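The new house rules for tabletop robot work at Sorden went up in October, and I've been reading them with more pleasure than a nine-page document about logging should give anyone. I like them a lot!

The big change is about what counts as a run. Until now each team at Sorden decided for itself when to throw one out, so the folks at Paewai (who get the data afterward) never knew whether a bad attempt was missing or just hadn't happened. Now every attempt stays in the log, good or bad, and a task needs 300 of them before anybody can quote a success rate. You also have to write down your start layout before you begin - and once it's written, you don't get to nudge a block over because the arm keeps missing it.

There's a safety part too, mostly stuff people were already doing. Hands stay off the board while the arm is powered, the stop button stays within reach of whoever is running the session, and the speed limit gets checked every morning before the first run. Board tasks with small colored shapes, the kind that get pushed around with a plain rod, are covered by the same rules as the heavier jobs. I was glad to see that, as those were the ones everybody treated as harmless.

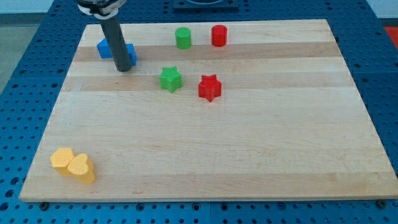

Gisela Gaete wrote to me that 300 attempts is fine for a big team but pretty rough on a small one, and she'd like to see a lower number allowed as long as it's printed right next to the result. I think she has a point - the draft had a line like that in it, and I'm not sure why it went away.

Agata Carbone is collecting comments on the rules for the next six weeks. Paewai has already said it will take only logs that follow them, starting with the next batch.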